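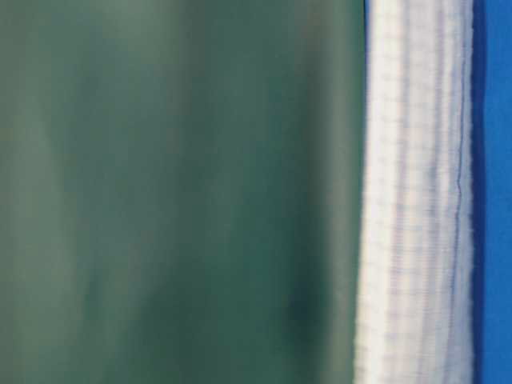

Very close view from the fixed camera: green on the left, then white with small ridges, then blue.

I promised in May that I would write down how we plan the money for the second cell, and now it is September 15, 2022 and I finally have a free evening. Our workshop is small and we do not buy robots often, so please read this as notes from a person who is still learning.

The first cell came from Vavham as a complete package. We paid one price and received the arm, the controller, the stand and two days of training. It was comfortable, but afterwards I could not say what each part had cost. For the second cell I asked every supplier for a quote with separate lines. Vavham sent theirs after a week. Kragh needed 4 weeks and one angry phone call, but their quote is the clearest one I have ever read.

What surprised me is how small the arm is in the total. In our plan the things around it take 70 percent of the budget: the gripper, the cameras, the table, the guarding, the electrical work, and the hours of our own people. I had put the cameras under "accessories" in my first table, and this was a mistake. A camera needs a good lens, a stiff mount, a light, a cable of the right length and somebody who will set it up. When I added these lines, the number was more than double.

The ribbed white material is a good lesson for me here. The ridges are fine and very close together, and the green beside it has only soft changes of tone. If we want to find the edge between such surfaces every time, I should ask suppliers to try it with our own material before we sign. Trindunitz agreed to do this test and will take the fee off the price if we order. Kragh asks a fee and keeps it. Vavham did not answer this question, so I will ask again.

I also changed how I write the spare parts. Before, I wrote one sum and hoped. Now I have a list with the delivery time next to each part. We will buy two sets of gripper pads and one spare camera cable at the start, and no spare camera, although I am not fully sure about this.

The plan has the inside name Worncombe, after the street where our old workshop was. My wish is to order the table and the electrical work first, and the arm only when the vision test is finished. The supplier of the arm does not like this order very much. There is a discount if we take everything together, but I would pay for storage and the warranty would already be running.

Still open: who pays for the transport insurance, and if the software license is per arm or per site. I have written to all of them about the license and I will add the answers under this post when they come.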